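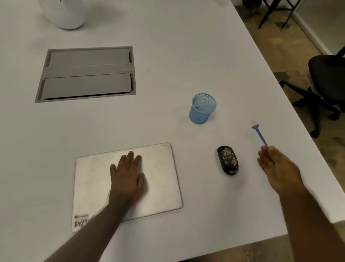
Seon-mi Na wrote:

> I have read the proposed fall schedule twice and I still do not understand why the Sunday late program loses its second hour. That hour is where the long pieces go. If I have to keep everything under ten minutes I will be playing the same records as the afternoon shows, and listeners who want those can already hear them at four o'clock. I also see that the request line is to close at nine on weeknights. Was this discussed with the presenters who use it?
>
> One smaller matter. The playlist form still will not accept a track without a label name. A good part of what I play is self-released, and last week I had to type "none" in that box for the whole program. Could it be made optional before the new season?

Dear Seon-mi, dear colleagues,

Thank you for your message of Tuesday. Several presenters have raised the same points with the program office in private, and I am therefore answering on the list.

The second hour of the Sunday late program has not been withdrawn. The draft circulated at the start of August 2009 showed the hour as unassigned while the office waited for Sovcombe to confirm whether its concert recordings would be offered to us again. Sovcombe has now confirmed a shorter series than last year, and it will be placed on Wednesday evenings. The Sunday late program will keep both of its hours through the winter. A corrected schedule will be sent to this list, and presenters are asked to discard the earlier draft.

There is no rule on the length of individual pieces in any program after ten in the evening. The ten-minute guideline in the presenters' handbook applies to daytime hours only. I accept that the wording on that page is unclear, and it will be revised.

With regard to the request line, the decision to close it at nine was taken by the program office and was not put to the presenters beforehand. It should have been. Calls after nine were few over the last season, but most of them came in during two programs, and both of those presenters depend on them. The line will stay open until eleven on Sundays and Thursdays. On other nights it will close at nine as announced, and requests may be sent by e-mail.

The label field on the playlist form will be made optional. Until this is done, please continue to enter "none" for self-released music, and please do not leave out the track altogether. The log for the second quarter contained 3694 entries, of which 32 had no artist name. Our reporting obligations require an artist and a title for each piece broadcast. Where a record carries no title, "untitled" followed by the side or track number is acceptable. For continuous mixes, please list each track separately as far as you are able to identify it.

I would also like to take this opportunity to deal with three other items.

Music library. The transfer of the older vinyl to the new shelving has reached the letter M. 1279 records have been checked and relabeled so far. Anything filed under N to Z is still in its old place and follows the old numbering. Compilations will be moved last, and will be arranged by title – not by label, as they are now. Four Han albums and the first two Cleromari singles are missing from their sleeves. If you have taken any of these for a program, please return them to the box by the library door. No explanation need be given.

Review copies. Promotional discs that arrive addressed to a presenter by name belong to that presenter's program for 32 days and then pass to the library. This has been the practice since 2000, and the office sees no reason to alter it. We have received two copies of the new Sasow album, one on disc and one as a download code. The disc is in the new arrivals rack. The code can be used only once, so please write to me before attempting to use it.

Session recordings. Presenters who wish to invite a group to play live in the fall should submit a request giving the number of players, the instruments to be amplified, and the preferred date. Drum kits can be accommodated on Saturdays only, on account of the offices downstairs. The engineer must have the request two weeks ahead. Recordings remain the property of the performers, and the station may repeat them twice within a year unless the performers have agreed to more.

Comments on the corrected schedule may be sent to this list or to the program office directly. Seon-mi, if you would let me know which Sundays you expect to be away, I will arrange cover for both hours.

With kind regards,

The Program Office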